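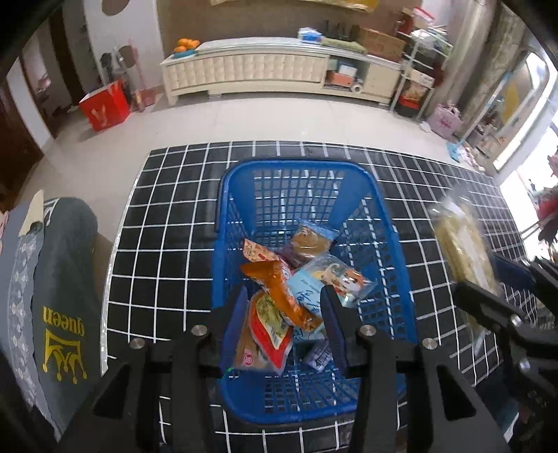 Snacks in the blue basket

About Tedwood

Small wholesale and corner shop supplier, based on the Akton side of town, down the lane behind the tyre place. We sell to village shops, school tuck shops, garages, a couple of campsites. Biscuits, crisps, sweets, cakes in wrappers, tins, tea, washing up liquid. Not fresh. We tried fresh for one summer and won't be doing it again.

Started with one van and a lock-up. Now three vans and a proper unit with a loading door that mostly shuts.

Who we are

Oluwatosin Adebisi runs the place, does the buying and still drives the Foley round when someone's off. Before this she had a shop of her own for 13 years so she knows what it's like waiting in for a delivery that was meant to come at seven. Everyone else picks, packs, drives and answers the phone, depending on the day. If you ring and it goes on a bit, we're in the back, leave it ringing.

What we do

Mixed cases. That's the main thing really. Most of the big wholesalers want you to take a full outer of everything and a small shop can't shift it before the date. We split them. Six of one, six of another, a few of something new to see if it goes. Costs a little more per item, and you don't end up binning half.

529 lines on the list at the moment. The list gets redone every November, before the Christmas stock lands, and prices are held after that till the spring unless a supplier does something silly. Ask for the printed version if you don't get on with the website, plenty of our customers don't.

Imported snacks are a newer bit. Customers kept asking for them, mostly the shops near the college. We buy them through Monolico, who do the labelling and the ingredient stickers in English before it gets to us. Please check the sticker is on before you put it on the shelf and ring us if its missing. Stock on these comes and goes, so if you like something order it when you see it.

Where we deliver

Foley, Akton, and the villages between. Further out by arrangment. Minimum order is £30 if you collect, £300 for free delivery. Under that there's a van charge, ask for the current one, it goes up and down with diesel.

Orders in by noon for the next day's van. After noon we'll try. Bank holidays, ring first.

Returns and shorts

Check it while the driver's there if you can. If you can't, tell us by the end of the day and we'll credit it, no forms. Crushed boxes, wrong flavour, short dates, all the same. Melted chocolate in July we'll argue about.

Opening an account

Need your shop name, address, a phone number someone picks up, and either a VAT number or something with the business name on it. First two orders paid up front, then monthly. Schools can go straight to invoice.

Can the public buy from you?

Yes, by the case or split case, at the trade counter round the side. Card or cash. Park in the lane and not across the loading door please.

Jobs

Nothing going just now. Drivers, leave your details at the counter and we'll keep them in the book.

Page last updated September 21, 2021. New opening hours to follow, till then it's whats on the door.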